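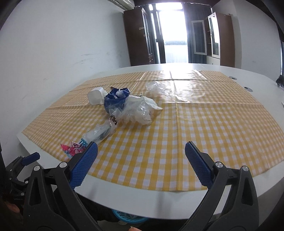 ## Vinyl vs. cloth for a spring potluck table — convince me

**gingham_gal** · 3/2/23

Okay table people, I need you! Our block does a big potluck every March and this year I'm in charge of the tables, which I'm thrilled about. I've gone all in on yellow and white gingham. The plastic one is out on the white table and I love the color so much I keep walking past just to look at it. But it still has every single fold line from the package. Do I steam them out, iron them out, or give up and buy cotton?

There will be 8 tables in all, 6 long and the rest smaller, so whatever I pick I have to do it a bunch of times.

---

**prundmont_porch**

Plastic, plastic, plastic! I've hosted outdoors in Prundmont for years and I'll never go back to cloth. Somebody always tips over the baked beans. You wipe it, you're done, you go eat pie.

For the creases: dryer on low with a damp towel, 3 minutes, then straight onto the table while it's still warm. Smooth from the middle out.

---

**slowlinen**

> Dryer on low with a damp towel

Please don't. I tried this with a cheap one and it came out shaped like a taco. Maybe the heavier ones with the flannel back can take it, but the thin shiny kind can't.

And I'll be the one to say it: cotton looks better. It hangs better, it sounds better when you put a plate down, and it gets nicer every year. I have a Cornine check from my first apartment and it's still the prettiest thing I own.

---

**prundmont_porch**

@slowlinen mine was a thin one too and it was fine, so I guess dryers differ. A hair dryer works if you're nervous. Hold it a good foot away and keep moving.

Also who is ironing 8 cotton tablecloths the night before a potluck? Not me!

---

**gingham_gal**

Ha, I was picturing the taco. Hair dryer it is, on one corner first.

Second question while I have you all. Cleanup! Last year we had one giant trash can by the garage and people just left plates wherever they were sitting. I want small baskets close to the tables this time, something cheerful. I'm leaning turquoise because I think it's gorgeous next to yellow.

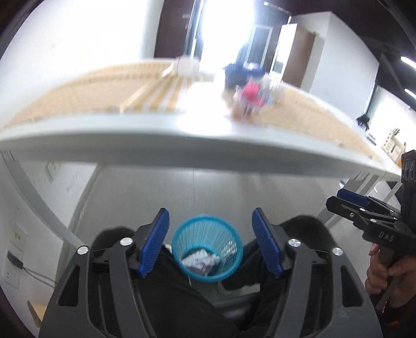 My worry is that small ones fill up in no time once the paper plates come out, and then I'm the one running bags all night. Is one per table enough? Or do I do fewer, bigger ones and hide them under the cloth?

---

**crumbcatcher**

Don't hide them! If folks can't see a basket they won't use it. One at the end of every table, double-bagged, with the spare bag already in there so you just pull the full one and go. I got 7 trips to the dumpster down to 3 that way.

Turquoise and yellow sounds like so much fun, by the way. It's like a lemonade stand at the beach.

---

**slowlinen**

I agree on keeping them in sight. I'd go with one color for trash and another for recycling though, or you'll be fishing cans out of coleslaw. Benow had plain round ones in a bunch of colors last time I was there.

---

**crumbcatcher**

Good call on two colors. A sign helps too, big letters, taped right above. People do read signs when they have a dirty plate in their hand.

---

**lacerda_lane**

Coming in with the real issue, which is wind. Whatever cloth you choose, clip it. We did the Lacerda street fair without clips and chased a tablecloth past the fire station with a pasta salad still on it. Best day of my life, but still.

Spring clips if the edge is thin enough. On a table with a rounded edge they like to creep, so I put one on each side of the curve.

---

**prundmont_porch**

Clips yes! Or fishing weights in the hem if you're slowlinen and own hems.

---

**slowlinen**

I do own hems and they're lovely.

---

**gingham_gal**

You're all the best. Plan so far: plastic gingham, hair dryer, clips, one turquoise basket per table and another color for cans. I might use one cotton cloth on the dessert table so slowlinen will still talk to me. Now, does anybody have opinions on flowers? I've got jelly jars and a whole lot of daffodils coming up.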